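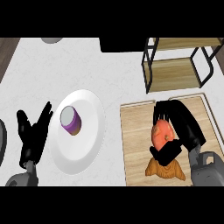
Cetine: sellador protector para encimeras de mármol, 500 ml

Marca: Skasteck
Formato: botella con tapón dosificador
Acabado: natural, no cambia el brillo de la piedra
Disponibilidad: en stock en nuestro almacén de Requena

Descripción

Cetine es un sellador a base de agua para mármol blanco, mármol de color y otras piedras calizas de interior. Entra en el poro de la piedra y retrasa la absorción de aceite, café y vino. El mármol es sensible a los ácidos, y ningún sellador puede evitar la marca mate que deja el limón o el vinagre. Por este motivo recomendamos limpiar estos líquidos enseguida, también en una encimera tratada.

Modo de empleo

Lave la superficie con jabón neutro y déjela secar 16 horas. Ponga una pequeña cantidad de producto en un paño de algodón y extiéndalo en una capa fina, por zonas. Pasados 7 minutos, retire todo el sobrante con otro paño limpio. Si el producto se seca encima de la piedra, aparece un velo gris, que se quita con un poco más de Cetine y frotando suavemente. En mármol pulido es suficiente una mano; en mármol apomazado aconsejamos dos.

Haga siempre una prueba en un rincón poco visible. No aplicar sobre madera ni sobre juntas de silicona recientes.

Contenido del envío

1 botella de 500 ml
1 paño de algodón
Hoja de instrucciones en español y portugués

También existe la botella de 200 ml, para mesas auxiliares y lavabos. Para el mantenimiento diario puede combinarse con el jabón neutro Clarkside, que se vende por separado.

Envíos y devoluciones

Los pedidos recibidos el sábado se preparan el siguiente día laborable. Aceptamos devoluciones de botellas con el precinto intacto.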